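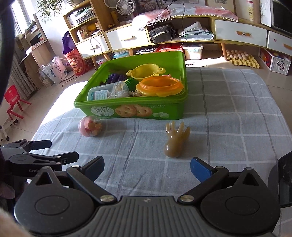
How long does it take to get used to not having a car?

Four months, in my case, and for the first of those I was insufferable about it.

I sold the Corolla in June. "Sold" is generous. It had rust along both sills, a boot that opened only from the inside, and a smell the mechanic described in writing as "organic". Ibrahim Afolabi gave me $300 for it and looked at me the whole time with the sort of pity you'd extend to someone handing over a kidney for the bus fare home. He wanted it for the gearbox. The rest, he said, he'd work out.

The rego notice was what did it. I'd opened it at the kitchen bench next to the service book, and for want of anything better to do I subtracted last year's odometer reading from this year's. 3893 kilometres. I had been paying rego, insurance, and a series of escalating ransoms to a man in overalls, all to drive less far than a moderately adventurous shearwater gets before morning tea. Most of it was to the supermarket, which I can see from my letterbox if the neighbour has pruned his bottlebrush.

So I got on the bus.

If you don't live in Namdale you won't know the 13, and I'm not sure I can do it justice. It leaves from outside the chemist, goes up Vanhove Street, loops through the hospital car park and then, for reasons lost to history, goes up Vanhove Street again. Regulars don't look up for the second lap. The first time it happened to me I thought I'd had a small stroke.

The timetable at the stop is behind perspex that somebody has tried to melt. You can make out the morning services, most of the afternoon, and a footnote marked with a dagger which applies to nearly everything and is itself illegible. I rang the depot about it and got a very nice woman who told me it meant "school terms only, except where it doesn't".

Things I learned in the first month, in the order I learned them:

You sit on the left going in, unless you want the sun straight in your eyes from the silos to the roundabout.

You thank the driver. Everyone thanks the driver. I have seen a teenager with his hood up and both ears full of noise come to a complete halt on the step to thank the driver.

You do not put your bag on the seat behind the luggage rack, because that's Maureen's, and Maureen gets on at the hospital.

Milk is heavy. I'd had no opinion on the weight of milk for the best part of fifty years. I now know precisely what two litres does to the inside of an elbow between the bus stop and my front gate, and I have switched to one litre and a richer inner life.

The shopping is where it all got a bit undignified. A car lets you be stupid in a supermarket. You can buy a watermelon on a whim. You can buy potting mix. Without one, each item has to stand up in court. I spent a long while in the laundry aisle in July holding a box of powder in each hand like a bloke guessing the weight of a cake at the show, and I put back the cheaper one on grounds of tonnage. My sister, who lives in the city and owns two cars, told me I should get one of those wheeled trolleys, and I said I wasn't ready. I held out until August. It's tartan. I've stopped crossing the road when I see people from work.

I should be fair about the bad parts, as I've read a few of these car-free blogs and they all seem to be written by thirty-year-olds with thighs, living on top of a train station. It rained for what felt like the whole of July. The bus shelter on my side has a roof but no back, which means it protects you from precisely the kind of rain we don't get. I missed a dentist's appointment because the 13 had a flat battery at the hospital, and paid the fee, and then had to wait so long for another that the tooth lost interest. I can't go out to Rarard to see my aunt unless somebody takes me or I ride, and I will get to the riding.

And evenings are finished. The last bus leaves the main street a bit before seven, so any invitation involving dinner turns into a negotiation over who's driving me home like I'm a boarder with a leave pass. I've become very good at leaving early. I used to have to make up excuses for that, so I suppose there's some profit in it.

The riding. Yes. In September I bought a secondhand bike, on the understanding (mine, and a poor one) that you don't forget how. You don't forget how. Your backside does, though, and so does whatever part of the brain is meant to deal with magpies. I'd picked swooping season to begin. There's one bird in the gums past the footy oval who let me through on the way out to Rarard, entirely civil, and then collected me behind the ear on the way back, as though she'd wanted to see what I'd been doing there first. I've since put cable ties on the helmet. They make no difference to the magpie but they've brought a lot of pleasure to the primary school.

What I hadn't expected was Huda's. It's the bakery two doors down from the chemist, and I must have driven past it every week since it opened without once going in, there never being a park. Now I've got eleven minutes to kill before the morning bus and it's right there, with the door open and the cheese pastries coming out. I've put back on everything the walking took off, with a little extra for luck. The girl at the counter starts bagging mine when she sees the trolley go past the window. At some point I'm going to have to work out what I spend in there and put it next to the old rego bill, and I've decided that point isn't soon.

Would I go back? Ibrahim messaged me last week to say he'd got the boot working and did I want to know what the smell was. I thought about it all the way up Vanhove Street, and all the way up it again, and told him I didn't.

If anybody reading has a line on mudguards for an old ten-speed, 27-inch wheels, leave a comment. The ones on it now are decorative. And if you're thinking of catching the 13 in for the market, it runs on the holiday timetable that morning, the one with the dagger, so give yourself an hour.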